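Belell Street Notes

The shrinking box, and other things I was told were in my head

Posted October 28, 2021
Filed under: Groceries, Complaints

I have been told three times this month that prices are only up a little. Once by the radio, once by a sign taped to the door of the Granesard, and once by a man in line behind me who had apparently read the sign. I don't believe any of them, and I've been trying to work out why, other than the obvious reason that I'm like this.

My trouble with "only up a little" is that it's always about the price of a thing, and the thing keeps changing. The jar of peanut butter I buy has cost the same since last December. I was pleased about that until I put the new jar next to the old one, which I keep screws in. The old one is taller. The new one has a deeper dent in the bottom too, the kind you could rest a lemon in. Same label, same price, same cheerful lid.

People who write about this call it shrinkflation, a word I dislike, mostly for sounding like a children's ride. But I can't find fault with the idea behind it. Companies would sooner sell you less than charge you more, because you look at the price and you don't look at the ounces. I certainly didn't look at the ounces. I'm a grown adult who reads the terms on a parking ticket and I had no idea how many ounces of anything I was buying.

So I started writing it down. I have a notebook, and in the notebook are the weights of what I buy, copied off the packages at the kitchen counter. My family has opinions about the notebook. I would like it on the record that the same people eat the crackers.

What I found was messier than I wanted. I went in expecting to be robbed on every shelf. Flour had not changed at all. Neither had sugar, or rice, or the store brand oatmeal at Eltness, and you'd think if there were a grand scheme they would have started with oatmeal, which no one would defend. The plain stuff stays honest, maybe because everyone knows what a bag of flour ought to weigh. A recipe calls for a pound and you'd find out fast.

The snack aisle is where it goes soft. There is no recipe that calls for a box of crackers. You open it, you eat until you're ashamed, and you close it. Who would notice that the shame came 20 crackers sooner?

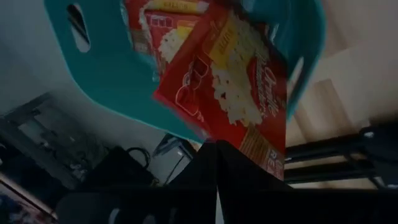
Vol. 9, No. 5

Popcorn is the one I go back and forth on. A box of the microwave kind is a hard thing to judge, as you're buying flat packets and hoping for big ones. The box tells you how many packets and how much they weigh together, in small type, and leaves the rest to the photograph of popcorn on the front. I've never once eaten popcorn that looked like the photograph. I also couldn't tell you what "butter" means on a box of it, beyond a color. But I keep buying it, so somebody's research department has me figured out.

Now the unit price. Everyone who gives advice about groceries tells you to read the unit price, that little number in the corner of the shelf tag, and they say it as though they were handing you a key. Go and try it. At Granesard last Thursday the coffee had one tag priced by the ounce, the one beside it priced by the pound, and a third priced "each," which for coffee is a bit of a philosophical position. The paper towels were priced by the sheet for one brand and by the square foot for another. I stood there doing long division on my phone while people reached around me. By the time I had an answer I no longer wanted paper towels.

I did ask about it. The clerk was nice and said the tags come from the main office. I wrote to the main office. The main office wrote back to thank me for being a valued shopper and gave me a case number, which was 331, and I have not heard anything since. I find it interesting that the number is that low. Either very few people write in or they start over every so often.

El Fassi, the small grocery by the laundromat, does this better, and I say that as someone who was ready to dislike it because a neighbor wouldn't stop recommending it. Lentils, chickpeas, spices and nuts come out of bins and get weighed in front of you. There's one price per pound on a card, written in marker. It isn't always cheaper. Their almonds cost more than the bagged ones, and I've checked twice hoping to be wrong. But I know what I'm getting. If the price goes up somebody has to cross out the old one and write the new one, and you can see it happened.

A few readers will write to say I should be making everything from scratch. I have made crackers from scratch. It took an afternoon and they tasted like a roof. I'd guess that most of the people who tell others to bake their own crackers have not added in the oven, or the afternoon.

Others will say it's all supply problems and fuel and that it will even out by spring. Could be. I'm willing to believe that it costs more to make and move things this year than it did last year. What I don't believe is that when the cost comes back down, the peanut butter jar will get taller again. I have never seen a jar get taller, except for the week when it says BONUS SIZE on a yellow band, and I now suspect the bonus size is just the old size with a party hat on.

For anybody who wants to keep a notebook of their own, start with the things you buy without thinking. Skip the flour. Write the weight, the price and the store, and put the month next to it, which I forgot to do for the first two pages, so those are now useless. Keep an old package if you can stand the clutter. Memory is no good for this. I was sure the cereal had shrunk and would have sworn to it in front of a judge, and then I found last year's box in the garage full of extension cords and it was exactly the same. I was annoyed for the rest of the day.

Still to check: dish soap, tuna, and the frozen peas at Eltness, where the bag has a new design and says "new look, same great taste" and is silent on the matter of how many peas.

Comments are open until I get tired of them.

Older post: The library's new hours are the old hours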